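Furtado Open Day Working Group
Minutes, July meeting

Present: Brayan Taipe (chair), the Vonport team, two from Gellico. Apologies from Index, again.

1. Arm demonstration. Brayan reported that visitors liked the toy blocks more than the slides. The slides took up to 14 minutes. He was asked to draw a conclusion and said he would rather not.
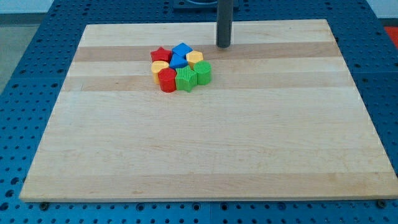
The 2 p.m. group wanted to know whether the arm could do the dishes. Vonport said no. Gellico said not yet — to be left out of the minutes.

2. Leaflets. We printed 700 and have 300 left. Brayan will stop ordering by instinct.

3. Next visit. Agreed to shorten the talk and keep the blocks. Gellico to bring a second extension cord, as promised in the last minutes and the ones before.

Closed at 4:40.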